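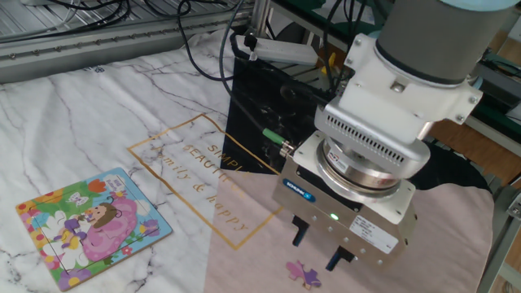

A reader going by Bassi wrote in last month to ask whether a printed tablecloth is any good for jigsaws, or whether the pieces just vanish into the pattern and slide off with it. I loved that question, and it's a big part of why this review got longer than I planned!

Posted in February by the Onton Table page

I bought my marble-and-pink cloth from Mamau last fall, mostly for the words. It says SIMPLE BEAUTIFUL family & happy in gold script, and I'm a soft touch for that kind of thing. The pattern comes in big blocks of color – white marble, black marble and a dusty pink – with a thin gold outline where they meet. I was sure it would be too busy for a puzzle table, and I was mostly wrong.

The pink and purple puzzle pieces we use (a children's puzzle, the sort that sits in its own tray) are easiest to find on the black part. On the pink they take a second look, especially in the evening when we only have the one lamp on, so I now tip everything out toward the dark end and let the kids pull from there.

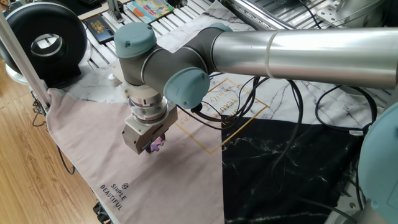 As for sliding, I did have trouble the first week. The cloth is light, and mine is bigger than the table, so a knee or a passing dog could tug the whole business sideways. I put a strip of the Roltero grip liner underneath and it has stayed put ever since, even with three children leaning on it. I do wish the cloth came with something of the sort, but the liner was cheap and I had some left for the silverware drawer.

Cleaning is easy enough. Juice wipes off if you get to it, and the one crayon mark I found on a Thursday morning needed dish soap and a bit of patience. The fold lines from the package took much longer to go than I'd like, and small pieces rock on them and won't lock together properly.
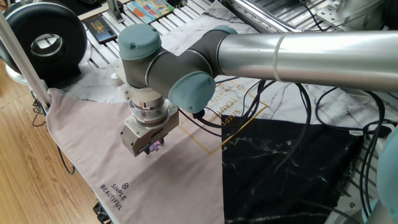
I'd also think hard about the size before ordering. Mine hangs down nicely, and I like how that looks, but a puzzle piece nudged over the side goes straight to the floor and under the radiator. We finished a 100-piece puzzle over the holidays and spent longer hunting for the last corner than doing the sky.

Would I buy it again? Yes, I would, and I'd probably go one size down.

Recent on this page
Puzzle trays with a raised border
Getting fold lines out of a new tablecloth
Roltero grip liner, one year on

Sign up for our newsletter and get new reviews by email. You can unsubscribe any time.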